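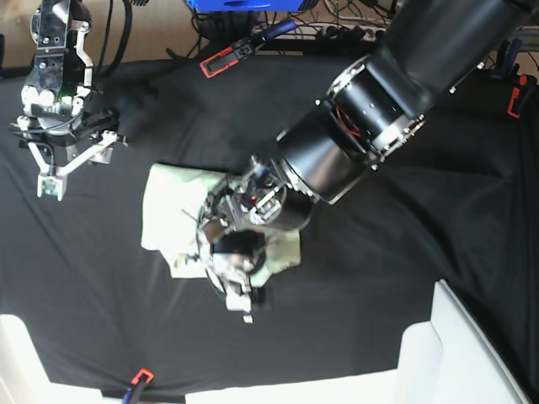 3.2 How people fold when they think it doesn't matter

I should say up front that I came to this topic sideways. My dissertation was on kitchen storage, and I only got interested in household linen when I kept hearing the same argument in every home I visited: one person folds in thirds, the other folds in half, and somebody refolds the whole stack at night. So when Chih-ming Man and I set up the Pretlow survey, we threw in a block of linen questions mostly to satisfy my own curiosity. We got 1643 usable returns, and the linen block ended up with more handwritten notes in the margins than everything else put together (I loved reading these, by the way).

The first thing we asked was where the folding method came from. A parent was the most common answer, which surprised neither of us. What did surprise me was the 561 people who named a shelf. They fold the way they fold because of the closet they had in their first apartment, and they kept the fold through every move after that, even when the new shelves were twice as deep! I'd call this a leftover habit. Chih-ming prefers "furniture memory," and we went back and forth on it for most of May before settling on his term, so that's what you'll see in Section 4.

Figure 3. A crumpled, partly folded green-and-white towel on black cloth.

We coded a towel as "folded" if the person who put it down called it folded. I know that sounds loose, and one early reader told us so in pretty strong words. But we tried the strict version first, with edges lined up and corners matched, and it threw out a lot of stacks that their owners were perfectly happy with. A folding standard that leaves out people's own linen closets wasn't going to tell us much about linen closets. We kept the strict score as a second measure and report both in the appendix.

Now for the home visits. We went to 21 households in Lalaritz, all of them picked from survey returns where at least two adults said they shared the laundry. I did the talking and Chih-ming took notes. We asked each adult, separately, to fold the same towel from their own closet and tell us what they were doing as they went. In 9 of those homes the two adults used different folds and both said theirs was "the normal one." My favorite was a retired bus driver who folds in thirds lengthwise, then rolls, then unrolls it again because his wife doesn't like rolls. He's done this for so long that he considers the rolling part of the fold.

I went in expecting the disagreements to be about neatness, and they mostly weren't. People talked about reach (can I grab one without the pile coming down?), about guests, and quite often about which edge faces out. The facing edge came up so much that we added a question on it halfway through, so the first few homes have no answer there and are marked as missing.

A quick word on how this fits with the older work. Tăng's closet diaries treat folding as the last step of washing, and Gumance treats it as the first step of storing. I used to think you had to pick one. After the visits I lean toward Gumance for towels and toward Tăng for sheets, and I have no good idea yet what to do with pillowcases. We come back to them in Section 5.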